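Projeto Huaranga: demonstração remota de tarefas de bancada
Relatório de andamento para a Famham, referente a abril
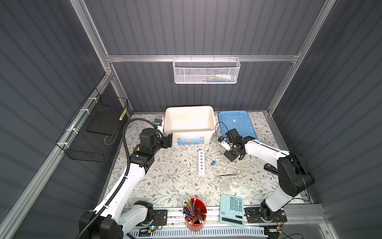

O trabalho do período concentrou-se na coleta de demonstrações por teleoperação para a tarefa de arrumação de bancada mista, que é a terceira das tarefas previstas no plano. O operador comanda os dois braços a partir de um par de controles manuais e o sistema grava as posições das juntas, o comando das garras e as imagens das câmeras. A tarefa consiste em guardar objetos de laboratório e de escritório em uma caixa e fechá-la com a tampa. A disposição inicial varia a cada episódio, mas segue sempre a mesma ideia: caixa branca aberta e vazia no fundo da mesa, tampa azul deitada ao lado dela, e o material espalhado entre a caixa e os braços, com os tubos de ensaio de tampa azul fora do suporte, a pinça metálica, a calculadora e o porta-lápis vermelho cheio. A toalha estampada foi mantida de propósito, pois o modelo anterior, treinado sobre fundo liso, perdia os objetos pequenos quando a superfície mudava.

Coleta

Foram gravados 3402 episódios. Depois da revisão, 3331 foram aceitos e enviados ao repositório do projeto. Os 71 restantes foram descartados, quase todos por dessincronização entre vídeo e juntas. Um grupo menor saiu porque o operador interrompeu a gravação antes de a garra voltar à posição de repouso. O problema de sincronização vinha do relógio de um dos computadores e foi corrigido na segunda semana. Desde então os descartes ficaram restritos a erros de operação.

A revisão é feita por Yurani Flores, que assiste a todos os episódios em velocidade acelerada e anota o motivo de cada rejeição. A planilha com os motivos está na pasta compartilhada.

Operadores

Temos 7 operadores treinados. O treinamento inicial passou a incluir 15 episódios de prática que não entram na contagem. Na versão anterior do protocolo as primeiras gravações de cada pessoa eram aproveitadas, e isso introduzia movimentos hesitantes no conjunto, com pausas longas antes do fechamento da garra. Os turnos também foram encurtados, a pedido dos próprios operadores.

Persistem diferenças de estilo entre eles. Alguns levam o tubo direto ao suporte com um braço só; outros passam o tubo de uma garra para a outra no meio do caminho. Decidimos aceitar as duas formas e registrar qual foi usada, para poder separar os dados depois, se for preciso.

Dificuldades

Objetos transparentes continuam sendo o ponto mais fraco. O prato de vidro quase some contra a estampa da toalha, e o operador que trabalha só com a imagem da câmera precisa de mais de uma tentativa para pegá-lo pela borda. Testamos mudar a iluminação, com ganho pequeno. A alternativa em avaliação é aproximar a câmera do punho antes da pega e tratar essa aproximação como etapa própria da demonstração.

O encaixe da tampa também exige cuidado. A força aplicada não é devolvida aos controles, de modo que o operador julga pelo vídeo se a tampa assentou. Em parte dos episódios ela ficou apenas apoiada. Esses casos foram mantidos, com marcação de conclusão parcial.

O cabo que acompanha o braço esquerdo foi refixado nos elos depois de limitar a rotação do punho em alguns movimentos. A troca parou a célula por uma tarde e não afetou a meta.

Software

A versão nova do Zarkura, nosso programa de gravação, já roda na célula. Ela permite marcar o início e o fim de cada subtarefa durante a própria demonstração, por pedal, o que antes era feito na revisão. A exportação para o formato pedido pela Erkine está pronta e foi validada com um lote pequeno. Falta resposta deles sobre a taxa de amostragem das garras.

Orçamento

Os gastos ficaram dentro do previsto. Houve um remanejamento da rubrica de viagens para peças de reposição, já comunicado, para a compra de um par de dedos de garra. Não há pedido de recurso adicional.

Próximo período

Treinar o primeiro modelo com os episódios aceitos e avaliar na própria célula, com objetos conhecidos e depois com objetos novos.
Gravar um conjunto complementar só com peças transparentes.
Revisar o manual do operador com as mudanças de turno e de prática.
Fechar com a Erkine a questão da taxa de amostragem antes do próximo envio.

Pedimos à Famham que confirme se os episódios de conclusão parcial contam para a meta contratual. No total informado neste relatório eles estão incluídos.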